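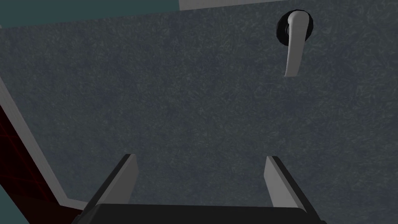

Timing a minimum of Algol

Jan 23, 2023

I finally got a whole eclipse of Algol on Saturday evening, or near enough a whole one. I have been trying since the start of December and every attempt until now was lost to cloud, or to the minimum falling at four in the morning on a work day.

Algol is the second brightest star in Perseus. It is an eclipsing binary: two stars going round each other, lined up so that from here one passes in front of the other. The bright one is hot and blue-white. The other is cooler, larger and much fainter. When the cool star crosses in front, the combined light drops from magnitude 2.1 to 3.4, and you can see that without any equipment. The whole thing takes just under ten hours, half of it going down and half coming back up. The period is 2 days, 20 hours and 49 minutes, so if you catch a minimum one night, the one after comes three nights later and a bit over three hours earlier. That is why they arrive in runs. You get a few at silly hours, then one or two in the evening, then one before sunset, and then you wait.

I observed from the back garden in Celtamthorpe. The sky here isn't dark but Algol doesn't need it to be. The streetlight at the end of the lane is a nuisance only when Perseus gets low, and in January it is very high in the early evening, which is hard on the neck. I used a garden chair that leans back. I should have done that years ago.

The naked eye estimates

The method is old and simple. You choose two comparison stars, one a bit brighter than the variable and one a bit fainter, and judge where the variable sits between them. If it looks a third of the way down from the bright one to the faint one, you write that down and work out the magnitude later, indoors. I used Almach in Andromeda at the bright end, then Epsilon Persei as Algol faded, then Kappa Persei for the faint end.

I made an estimate every ten minutes or so, and less often when I went in to warm up. I keep them in a Fabbri notebook in pencil, because biros stop working in the cold. I try not to look at the previous line when I write the new one. It is very easy to see what you expect to see. If you know that the star ought to be fading then you will make it fade.

My first few estimates were scattered all over the place. That always happens in the first half hour. I think it is partly dark adaptation and partly just getting back into the habit of comparing. After that they settled down and the fade was obvious. By mid-evening Algol looked no brighter than the ordinary stars near it, and the shape of Perseus seemed wrong, which is my favourite part of doing this.
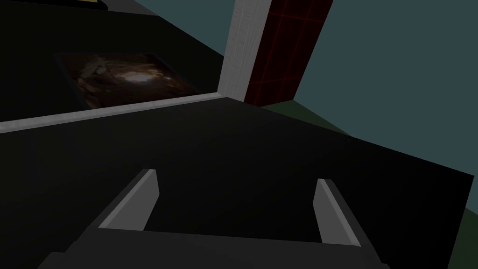 Can you see Algol change while you are watching it?

It is too slow for that. If you look, go in for an hour and look again during the steep part of the fade, the difference is clear, but you won't notice anything from one minute to the next.

The camera

I also ran the camera, which was the new part this time. It is an old DSLR with a 200 mm lens on a Prusia tracking mount I bought second-hand. At that focal length Algol and Kappa Persei just fit in one field, provided you turn the camera the right way round, and it took me a long time to find the right way round.

I put the lens slightly out of focus on purpose. A sharp star covers only a few pixels and one of those will saturate, and then the measurement is useless. Spread the light out a little and it behaves. I took short exposures all evening with a gap between them and ended up with 301 frames. Some were spoiled by thin cloud, which came over just after seven and hung about for a while, and a few by me knocking the tripod leg.

Jhonatan Escobar from the Rikbridge society helped me with the reduction. He has done far more of this than I have. The steps are: subtract the darks, divide by the flats, pull out the green channel, and measure the target and the comparison with the same size of aperture. Then you subtract one magnitude from the other and plot the result against time. I had been skipping the flats. He told me to stop skipping the flats, and he was right. The lens darkens quite badly in the corners, and Kappa was sitting near a corner.
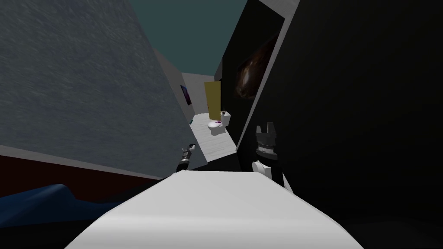

Right gripper nearest, left one further off.

With the flats done the light curve looked respectable. There is a smooth fall, a rounded bottom and the beginning of the climb. The last part is missing because the battery gave up. The cloud shows as a ragged patch, although it is less ragged than I feared. Thin cloud dims both stars by nearly the same amount, so much of it cancels when you take the difference.

To find the time of minimum I folded the curve over on itself. You plot it, make a mirror image, and slide the mirror image along until the falling side lies on top of the rising side. I did it on tracing paper first and then in a spreadsheet. The two answers differed by three minutes. I trust the spreadsheet more, but the tracing paper was more enjoyable.

The eye estimates gave a minimum 11 minutes earlier than the camera did. For naked eye work I am happy enough with that. I had clearly stopped believing it was fading before it had really stopped.

One thing I forgot at first was the correction for where the Earth is in its orbit. Predictions are normally given as if you were watching from the Sun, and the light can reach us as much as eight minutes earlier or later than that. If your timing comes out steadily wrong by a few minutes, check this before you blame your clock.

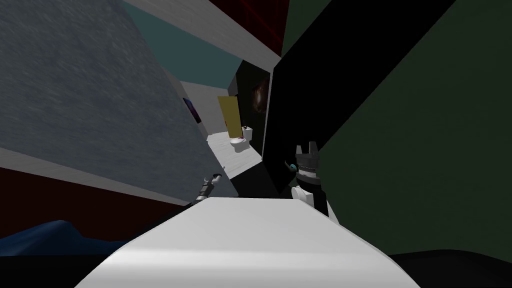
Things to change next time

Charge both batteries, and keep the spare in an inside pocket.

Take the flats straight after the run, before moving the focus ring. I took mine the next morning with the lens roughly where it had been, and that isn't good enough.

Use a shorter lens so that there are more comparison stars in the field. Depending on a single one is poor practice. Lindalva Cavalcanti has offered to lend me her 100 mm, and I will probably say yes.

Start earlier. I missed the first part of the fade because I was eating.

I also want to try for the secondary eclipse, when the cool star goes behind the bright one. The drop is only a few hundredths of a magnitude, so there is no hope of seeing it by eye, and I'm not sure my setup can manage it either. It falls halfway between two main minima, so the times are easy enough to work out. I'll send this set of timings in once I have checked the clock on the camera, and put the plot up here when I've redrawn it with the axis labelled properly.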